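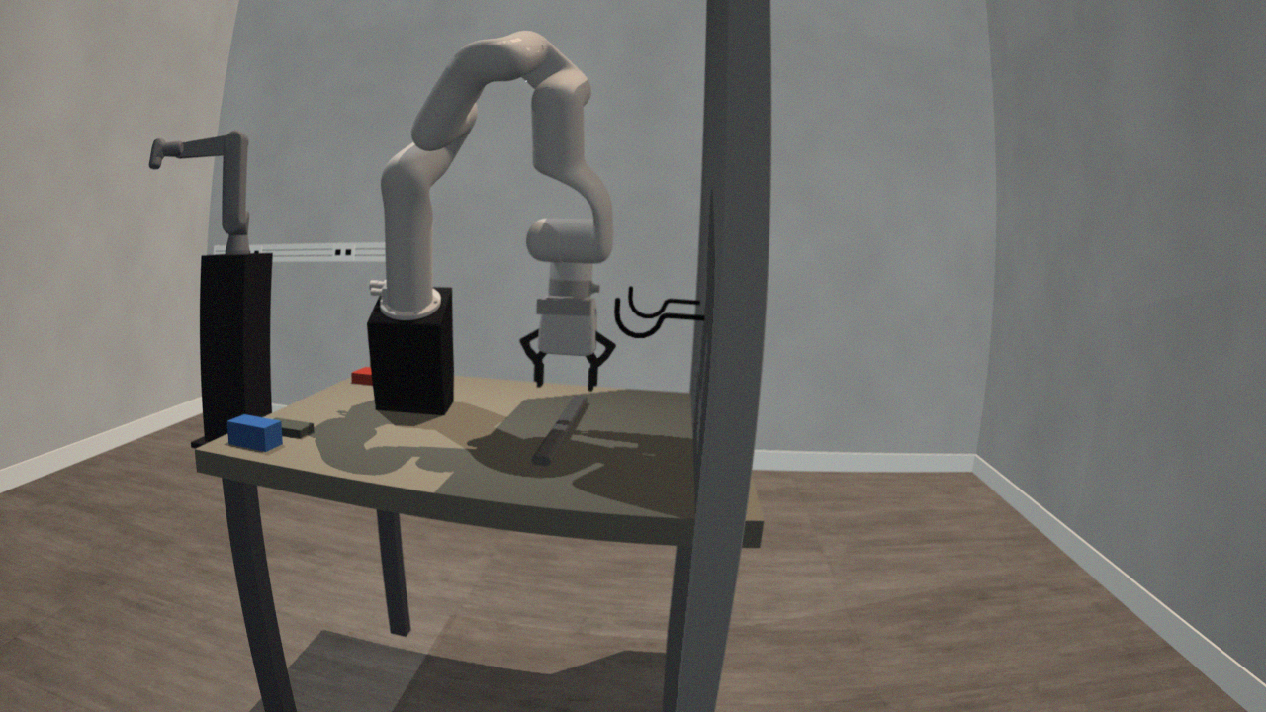

Teleop demos in sim: is anyone getting a usable policy out of this?
Filed under: Manipulation > Learning from Demonstration
Last updated: 26 June 2024

ecairns_old
I've gone through the Kestuvier tutorial twice now and I don't buy it. The claim is that you sit down with a hand controller, drive the simulated arm through the task 200 times, train overnight, and it picks up the rod. Mine picks up the rod when the rod is lying at the angles I happened to practice. Turn it a bit further and the fingers come down beside it and close on air. That's a recording with extra steps as far as I'm concerned.
- Ishbel Cairns

bucketofbolts
What's your spread on start poses? If you let the reset script use the default it barely moves anything.

ecairns_old
Full tabletop, full rotation. I'm skeptical, I'm not lazy.

torque_me_not
Then it's your demos. People drive differently on demo 10 than on demo 150. Early on you creep up to the object and hover, later you just swoop in. The network sees both and averages them into something dumb. Throw out your first batch and record it again.

ecairns_old
Every time one of these fails the answer is "your demos." Very handy for the people selling the method.

torque_me_not
I'm not selling anything. I work on conveyors.

Euan Gunn
I'll take Ishbel's side for once. We ran the same kind of pick on the Treltlow setup, 3,882 episodes from several operators, and the thing that made the most difference was a boring one: we made everybody come in from above, wrist square to the rod, then pause before closing. Same data volume, far fewer misses. Which makes me wonder how much "learning" was going on and how much was us writing a script with our hands.

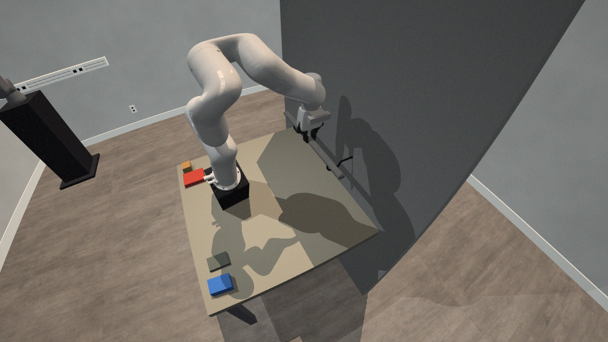 Is it easier to guide the real arm by hand than to drive a simulated one with a controller?
For a simple pick, most people find hand guiding quicker to learn, since you feel contact and weight through the arm. You do have to keep your own hands and body out of the camera views, and you can't reset the table with a keypress.

bucketofbolts
Seconding the part about contact. In sim I have no idea I've touched the table until the wrist does something stupid. I end up watching shadows to judge height.

Euan Gunn
Watching shadows is a bad habit. If you drive by the shadow, you're using a cue that may look completely different under other lights. We caught one operator's data going bad that way when the lighting randomizer got switched on last October.

ecairns_old
So add it to the list. The operator has to be consistent, but not too consistent, and has to ignore the things people naturally look at. At what point do I just write a grasp planner? I had one working on the Ivley arm in 3 days.

torque_me_not
On one rod, on one table. Try it with something floppy.

ecairns_old
Nobody in the tutorial is picking up anything floppy either. 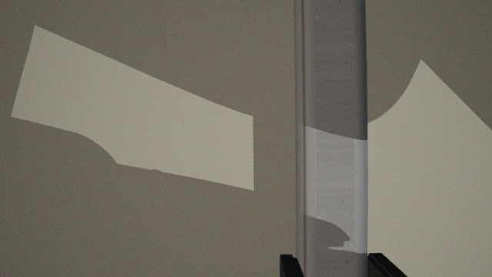

Bucur would rather see the wrist camera dropped from training altogether, at least for one run, and the success rate compared on the same set of start poses. If it doesn't change, the close-up view wasn't teaching the arm anything.

ecairns_old
That I'll try. Same seeds, same start poses, wrist view on and off. I'm expecting no difference and I'll post the numbers whichever way they go.

torque_me_not
Post the failures too please, not only the percentage. I want to know if it's missing short or missing sideways.

Euan Gunn
And hold back some rod angles you never demonstrated. Otherwise we'll be having this same argument next month.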